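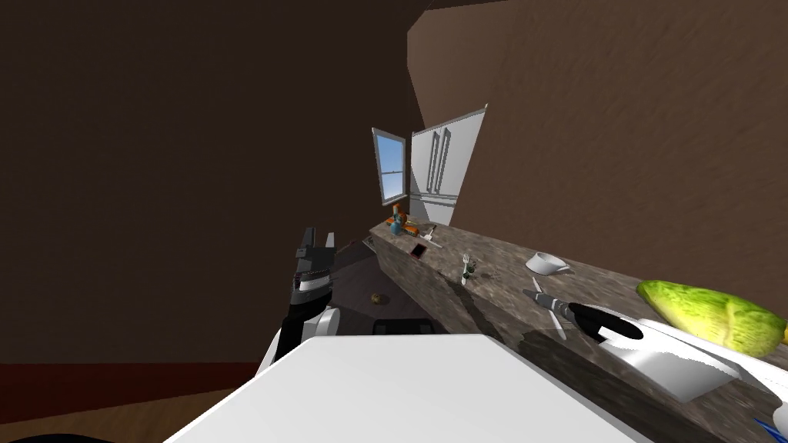 *Figure 4. Both arms at the granite counter in the simulated kitchen, with the bowl and fork on the countertop.*

## Before you record: good practice at the counter

Welcome back! By now you have Riedl installed and the Elisholm kitchen loaded, and I know it's tempting to start driving the arms right away. Please take a few minutes with these steps first — they've saved all of us at Takalbridge a good deal of rework.

1. Open the session panel and set both arms to **Hold**. Wait until the two status lights turn green.
2. Look over the whole room, floor included. Anything lying on the floor, like the small brown object in Figure 4, should be written into the start notes before you go on.
3. Set the closing force limit to 20 newtons for both grippers. The simulator will happily let you go higher, but the rule is the same one we keep on the real arms.
4. Move one arm at a time until each gripper is clear of the utensils, then release **Hold**.
5. Run the task at half speed once, all the way through, and save that run under "rehearsal."

> **Note:** A tilted head view is fine for recording, so long as you leave it alone until the run is finished.

> **Caution:** Don't let the arms cross over the counter edge while both are moving. If they touch, press **Stop**, log the contact and begin again at step 1.

A run ends by itself at 3,000 frames. If yours needs longer, write to Charito Agbayani, who looks after the Jekomthorpe task list and will gladly help you split it into shorter ones.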